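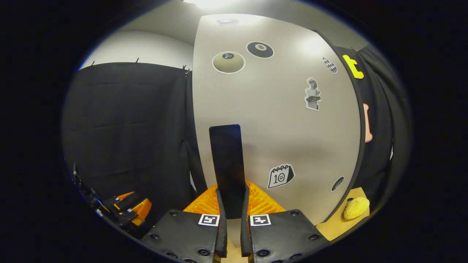
Lornilthorpe lab visit, quick notes before the train. Haris Tarar ran our tour, talked fast. Their method — no robot while collecting, people just carry the gripper by hand and the camera on it records everything. Square tags on the fingers give the opening width. Then a policy gets trained on that and moved to an arm. 200 demos for the first task, 2687 in the whole set now. With up to 50 from a new room it apparantly copes with that room too. Saw the plots, not a live run. Asked about thin flat parts, he said still the weak spot. Stickers all over the booth, black curtains, tea was good. Plakari next, in December.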